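Codow Guest House Opens Its Doors Again in Bostutthorpe for the Winter Season

Bostutthorpe, Fri 11 November

After a long and happy summer of paint pots and dust sheets, the Codow Guest House is delighted to be welcoming overnight visitors once more, and all of us here can hardly wait to put the kettle on for you!

The house was built in 1879 for a family of wool merchants and has looked out over the Lollness road ever since. It has 13 guest rooms, and seven of them have been done over from top to bottom, with new windows, quieter heating and (at long last, our regulars will say) decent reading lamps on both sides of the bed. The old staircase has been kept just as it was, creaks and all.

Breakfast is served in the garden room until ten, later on Sundays if you ask nicely, and there is always a pot of Makori coffee on the sideboard for early risers heading out to the marsh path. Dogs are welcome in the ground floor rooms, and we keep a basket of old towels by the back door for muddy paws.

For the bedrooms we wanted something light and a little old-fashioned, the sort of thing you might remember from a favorite aunt's spare room.

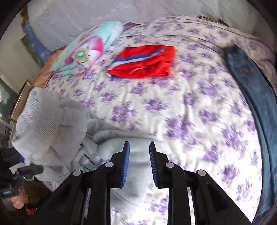 A double bed with a white bedspread in a lavender-purple flower print.

Winter rates run through the end of March, with a third night at half price for stays beginning Monday through Wednesday. Bookings are open now at the front desk or through the Codow website.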